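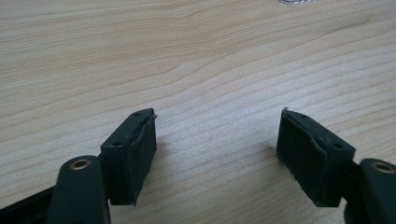 # Häufige Fragen zu Holzöl und Tischplatten

Stand: 28. November 2019, zusammengestellt von Svenja Kuster

Ich verkaufe kein Öl. Ich arbeite Tischplatten auf und lese dabei mehr Etiketten, als mir lieb ist. Die Fragen kommen aus Mails und aus der Werkstatt.

## Muss ich einen neuen Holztisch sofort ölen?

Kommt darauf an, was schon drauf ist. Viele Platten verlassen den Hersteller geölt oder lackiert, auch wenn im Laden von „naturbelassen“ die Rede war. Geben Sie an einer unauffälligen Stelle einen Tropfen Wasser auf das Holz. Zieht er ein und wird die Stelle dunkel, fehlt Schutz. Bleibt er stehen, lassen Sie das Öl vorerst im Schrank.

## Auf der Dose steht „zieht in 2 Stunden ein“. Stimmt das?

Eingezogen vielleicht. Ausgehärtet ist es dann noch lange nicht. Bei Hartöl von Kaltia habe ich die Platte nach acht Tagen zum ersten Mal abgewischt und hätte gern noch länger gewartet. In einem kühlen Raum dauert alles länger, und davon steht auf der Vorderseite der Dose selten etwas.

## Ist „natürlich“ gleich ungefährlich?

Nein. Leinöl ist so natürlich, wie es nur geht, und ein damit getränkter Lappen kann sich trotzdem von selbst entzünden. Lappen nach Gebrauch ausgebreitet im Freien trocknen lassen oder in einem dicht schließenden Metallbehälter mit Wasser aufbewahren. Nie zusammengeknüllt in den Mülleimer. Wer Öle auf Orangenschalenbasis verwendet, sollte außerdem lüften und Handschuhe tragen, die Terpene darin reizen manche Leute ordentlich.

## Was heißt „lebensmittelecht“?

Weniger, als man gern glauben möchte. Fragen Sie den Hersteller, nach welcher Norm geprüft wurde und ob das Ergebnis für das ausgehärtete Öl gilt. Bei Hovard bekam ich auf diese Frage einen Prospekt zurück. Den Prospekt kannte ich schon.

## Lohnt sich teures Öl?

Xolani Mokgethi hat mir für seine Eichenplatte eine Dose Coughlan mitgebracht, Preis 127 Euro. Die eine Hälfte haben wir damit behandelt, die andere mit einem Baumarktöl. Nach neun Monaten Küchenbetrieb sehe ich keinen Unterschied. Er meint, seine Seite fühle sich glatter an. Eine einzelne Platte beweist natürlich nichts, aber für den Aufpreis hätte ich gern etwas gesehen.

## Helfen Walnüsse gegen Kratzer?

Gegen helle, flache Kratzer ein wenig, weil das Nussöl sie abdunkelt. Der Kratzer bleibt. Wer Gäste mit Nussallergie hat, lässt es besser.

## Und Mayonnaise gegen Wasserränder?

Wird überall empfohlen. Bei weißen Rändern in einer Wachsschicht kann Fett etwas bewirken, bei dunklen Flecken im Holz selbst nicht. Dunkle Flecken auf Eiche sind oft eine Reaktion der Gerbsäure mit Eisen, etwa von einer Dose oder einem Topfboden. Da hilft Kleesalz, mit Handschuhen und Vorsicht, danach gründlich nachwaschen.

## Wie oft soll ich nachölen?

Feste Intervalle halte ich für eine Erfindung der Verkaufsabteilung. Machen Sie den Tropfentest. Ein Esstisch braucht meist ungefähr 2 dünne Aufträge im Jahr, ein Beistelltisch oft gar keinen. Überschuss immer abnehmen, sonst klebt die Platte bis weit in den Dezember hinein.

## Kann ich über Lack ölen?

Können Sie, es bringt nur nichts. Das Öl bleibt oben liegen und schmiert. Erst den Lack vollständig abschleifen. Bei furnierten Platten vorher nachsehen, wie dick das Furnier ist, durchgeschliffen ist es schnell.

## Was ist mit dem Pflegeset von Vundthorpe?

Das Öl darin ist brauchbar. Das beigelegte Tuch fusselt, nehmen Sie ein altes Baumwollhemd. Den „Auffrischer“ habe ich nach dem Etikett für verdünnte Seife gehalten und bisher keinen Anlass gefunden, meine Meinung zu ändern.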